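Neves on a warm afternoon in August, and what I brought home from it

I had been promising myself a visit to the Neves returns building ever since they started letting people in, and last month (August, hot enough that the bus driver had his little fan clipped to the mirror) I finally put my name down for the 2 p.m. tour. Regular readers will know I spent a good part of my working life on my feet in a sorting room, picking through other people's boxes, so I went in with opinions. I came out with a few of them rearranged, and with a very nice pen.

First, getting there. Take the number 19 bus and stay on until the very end, past the garden center. The stop is across from the gate, but the visitor door is all the way around the other side by the bicycle racks, and the sign for it is small. Three of us walked the wrong way along the fence and had a lovely chat about tomatoes before a driver on his break pointed us back. Wear closed shoes. They do have loaner toe caps that strap on over your own, but they clomp, and you'll be walking for the better part of an hour.

Our guide was Iker Sarmiento, who started on the night shift there and now looks after training for the whole floor. He had a soft voice and a loud building to use it in, so we all bunched up around him like ducklings. Neves takes back small household goods for a number of shops: toys, hair things, watches, stationery, kitchen bits, whatever people change their minds about. Everything comes in mixed. Somebody's return may be one item in a neat carton or a whole grocery bag of odds and ends, and every piece has to be taken out, looked at, and sent on its way. It used to be done entirely by hand at long tables, and I could have told you exactly how those tables felt against the hip at the end of a shift.

Now there are two lines. The first one still has people at it, and it's where the fragile and the peculiar things go. The second has the arms, which the staff call the Posaris after the name on the side. A tray slides in, the arm leans over, picks out one thing, turns it for the scanner, and sets it on a belt. Then it goes back for the next. I'd expected it to be fast, and it isn't especially! It is steady, and it pauses now and then over a tray in a way that made the lady next to me whisper "come on, sweetheart" at it. When it can't decide, a lamp goes amber, and a person at a screen a few yards away has a look and tells it what to do or sends the tray over to the first line.

That person at the screen was what I had really come to see. Neves has 202 people in the building, and Iker was quite open that the jobs had moved around a great deal. The old tables had a lot of lifting and a lot of bending, and the folks with bad backs used to leave. Some of them are now in what he called the help seats, watching over several arms at once. Others are on the repair bench. A woman there was changing finger pads with a tool that looked like a butter knife, and she told me she had been a picker for years and had never held a screwdriver at work until the Posaris came. She got a class, a certificate, and a raise, and she liked the class best. She showed me a bin of worn pads, all shiny where the ridges had been, and was as proud of it as I am of my jam shelf.

It isn't all roses, and I was glad they didn't pretend so. The fellow in the help seat nearest the window said the days are longer when you're sitting. At the tables you talked all shift long, across and sideways, and you knew whose daughter was getting married. In the help seats you wear a headset and the arms set your pace for you: some hours hardly an amber lamp, and then eight of them in a row just when you've unwrapped your sandwich. They have asked for the seats to be turned to face each other, and half of them have been so far. He also said that the first few months were rough on people's pride, as every mistake the arm made came to them to fix and every mistake they made showed up on a chart. The chart has since come down off the wall. I asked who took it down, and he just smiled at his keyboard.

There was a long stop at the software room, which I'll confess I followed only in part. The program that decides what the arm should grab is called Plodex, and it learns from a great many examples of things being picked up, by people, using a gripper held in the hand. What I did follow is that small jumbled things are the hardest. A carton is a carton. A hair comb lying half under something else is a puzzle, and so is anything round, and so is anything see-through. Iker said a tray can have 300 different sensible ways of being emptied and a new picker finds a good one without thinking about it. I felt rather flattered on behalf of my old sorting room.

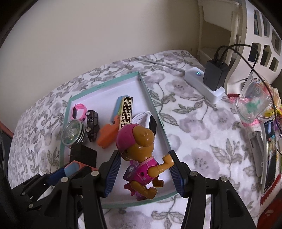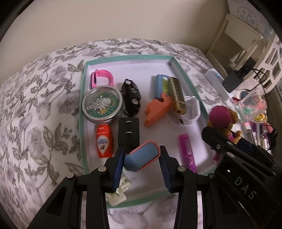 My own part in the afternoon was the try-it table in the canteen, where they had a hand gripper for visitors along with a shoebox of small stuff to practice on. I was dreadful. You squeeze, and the fingers close, and you'd think that would be all there is to it, but your eyes are so used to your own fingertips that you come in crooked every time. An eraser held at a tilt between two blue pads, the way it is in the second picture, looks like the simplest thing in the world, and I dropped mine four times before I got it across. The puppy in the pink outfit would have beaten me altogether, with that arm sticking out and a pack on its back. The lady from the bus stop turned out to have a real gift for it and emptied her half of the box while I was still chasing a button, and one of the repair bench people came over to shake her hand.

After that they gave us coffee and a slice of almond cake, and there was time for questions. Someone asked whether the first line, the one with people, would still be there in a few years. Iker said he hoped so and that he couldn't promise it, and that the folks on it had asked him the same question that very morning. He told us the plan is for nobody to be let go on account of the arms, with retirements not always being replaced. I wrote that down word for word on my napkin, as it seemed the kind of thing a person ought to remember being told. A younger man wanted to know about wages in the help seats, and got a proper answer with the pay scale passed around on a sheet of paper, coffee ring and all.

We finished at the loading doors, where the sorted goods go out in gray crates. The crates are washed in a machine by Bomix that sounds like a rainstorm on a tin roof, and after all that walking I could have stood there listening to it until supper. One of the loaders had a chair by the open door, a real wooden kitchen chair with a cushion tied on, and he offered it to me without my asking. I took it.

A few practical notes if you'd like to go. The tour is free but you have to put your name down ahead, and the early afternoon one is better than the late one, when the shift changes and the corridors fill up. There's a step at the software room door that catches everybody. Children are welcome if they can keep ear protectors on, and they'll love the try-it table. The canteen takes cards only. The bus back leaves from the same side you got off on, so don't cross over as I did and stand waving at it from the wrong curb.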